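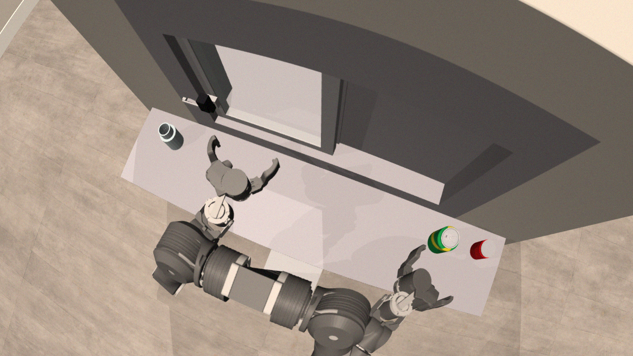 Drinks containers at both ends of a long, pale tabletop.

Keeping Drinks Stains and Rings Off a Light Countertop

A light top shows everything. Cola, iced tea, red juice and coffee all leave a ring if the container sits long enough, and the bottom rim of a can will leave a gray mark on some finishes even when nothing has spilled. Most of this comes off with things already under the sink.

Start with the mildest cleaner. Put a few drops of dish soap in a bowl of warm water, wring the cloth out well, and wipe the whole top, corners included. Rinse the cloth and go over it again with plain water. Soap left behind dries to a film, and the film picks up dirt faster than the bare surface did. Dry with a towel.

Sticky rings

Lay a warm, damp cloth over the ring and leave it for 10 minutes. Sugar softens by itself if you give it time. Wipe, then repeat if there is still a rough edge under your finger. Don't scrape with a knife. An old plastic card held flat is fine.

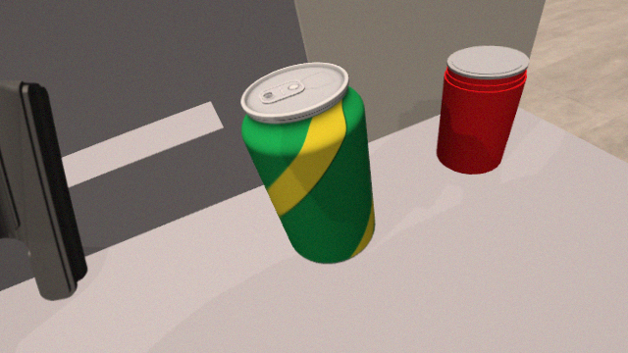 Leanne Horrocks

Gray can marks

These are metal rubbed off onto the surface. Mix baking soda with a little water until it is about as thick as toothpaste, spread it on with a fingertip, and rub lightly in small circles. Try it first somewhere out of sight – gloss finishes can go dull. Skip the paste altogether on marble and use a cleaner sold for stone.

Vinegar is good for kettles and shower heads but it etches marble and limestone. I keep mine in a different cupboard so I don't grab it by habit.

Colored stains

Red juice and berry stains fade with 3 percent hydrogen peroxide, the ordinary drugstore kind. Dampen a folded paper towel, lay it on the spot, cover with plastic wrap and check it after an hour. On laminate this has worked for me every time but once, and that one was a beet stain left over a Sunday night. Never mix peroxide with vinegar or bleach. 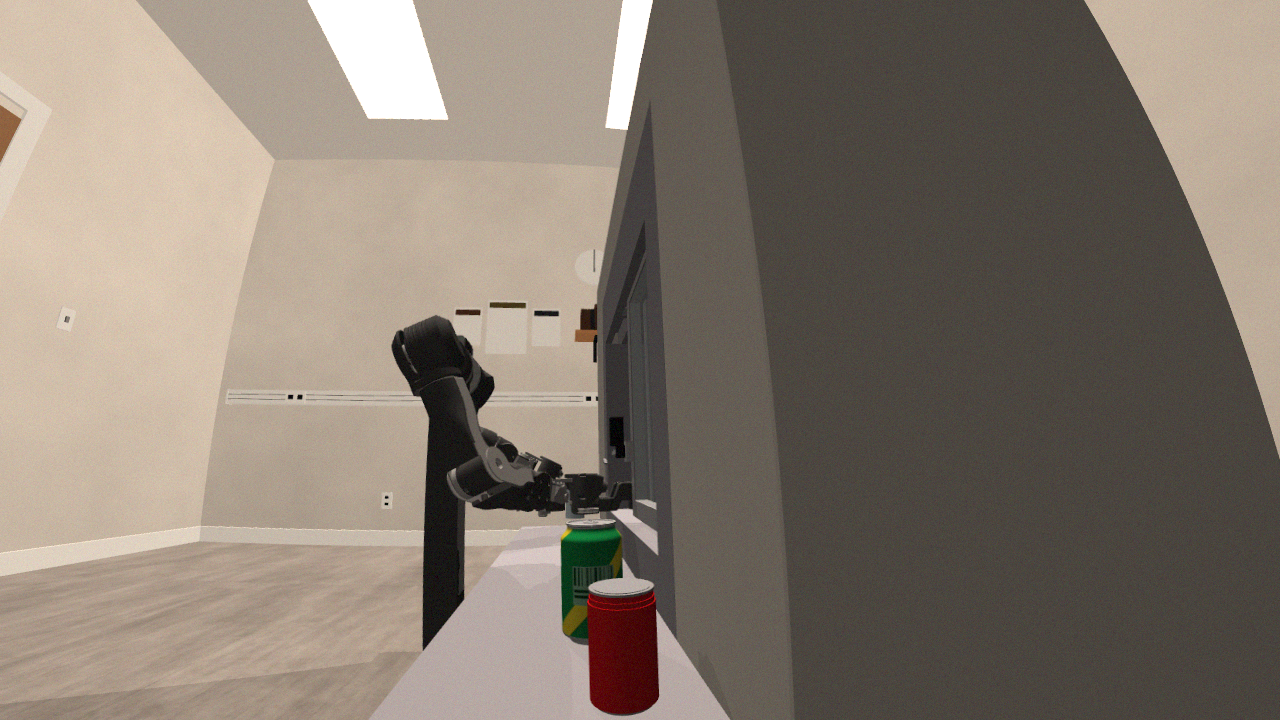 Wipe the front edge while you are at it, and the underside of the lip. Drips run around and dry there, then come off on your sleeve. An old toothbrush gets into the seam where the top meets a cabinet or a wall. If the caulk in that seam has gone brown, cleaning won't bring it back. Cut it out, let the gap dry overnight and run a new bead.

Preventing the next ones

Coasters only help if they are within reach, so keep 4 on the counter and the rest in a drawer. Cork is better than glazed tile, which lets a cold can slide. Washable felt works too, but change it when it is damp – a wet felt coaster makes a bigger ring than the can would have.

Rinse empties before they go in the recycling, and stand them upside down in the sink to drain. In June and July I do this the same evening on account of the ants.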